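Writing the house rules for two-arm work
10/08/2026

Annelore Heitmann keeps the operating rules for the bimanual cells at Paron, where two arms share one table and pass objects between them. The document is at its fourth revision. It runs to 88 clauses, down from a first draft she describes as "unreadable, and unread."

Most of the cuts came out of the December review, when she and Virgilio Dalisay compared the written rules with operator logs. The logs covered 2860 handovers. Dalisay sorted the faults by which clause, if any, would have prevented them.

"A large share of the clauses prevented nothing," Heitmann says. "They restated the risk assessment in different words. The operators need to know what to do at the table. The risk assessment is a separate document and it should stay separate."

What remains is arranged by phase: setup, approach, handover, release, stop. Each clause has one verb and one condition. Where a clause needs a number, the number carries its unit and the name of the person who measured it.

Handover takes up the largest section. The rule that drew the most discussion concerns overlap, the interval in which both grippers have hold of the object. The minimum is set at 800 milliseconds. Dalisay had argued for a shorter value.

"With rigid objects you can go lower," he says. "The trouble is that the giving arm opens on a force threshold, and on a smooth part the threshold can be met before the receiving fingers have settled. I wanted a separate value for each object class. Annelore wanted one value that people would remember. We kept one value."

Heitmann does not regard the matter as closed. The clause is marked for review -- it is one of 7 so marked -- and the test plan calls for metal, glass and cardboard items to be run separately.

Cable routing was added in the third revision. The clause requires slack to be checked at full reach on both arms before the first cycle, and again after any change to the wrist. Operators may leave a loop on the table, provided it stays clear of the handover zone through the whole motion.

"People ask for a diagram with the forbidden area shaded," Heitmann says. "I have resisted. The area depends on the task. Run the motion slowly and watch the cable. A shaded diagram would be wrong for half the tasks and they would trust it anyway."

Objects not in use are covered by a short clause on parking. They go to the far side of the table, upright where their shape allows, and outside the swept volume of both forearms. Liquids must be closed. Glassware is permitted only if the task calls for it, and the operator records each piece in the session sheet.

Dalisay would like the parking clause to state a minimum gap between objects. Heitmann considers this a matter for the task sheet. The current text says that any parked object must be reachable by one gripper without contact with its neighbors.

The next revision is due after the object class tests. Both expect the stop section to change first, as it still assumes that an operator can reach both pendants from one position. 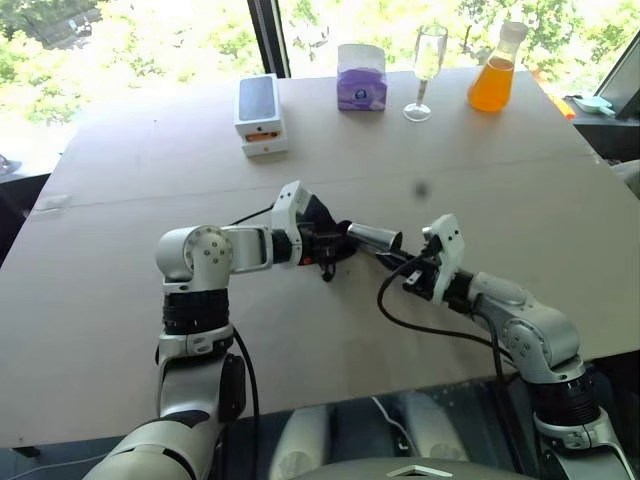 Comments on the current revision

Written comments go to Heitmann with the clause number and the log entry that prompted them. Comments without a log entry are read, but are held over to the following revision.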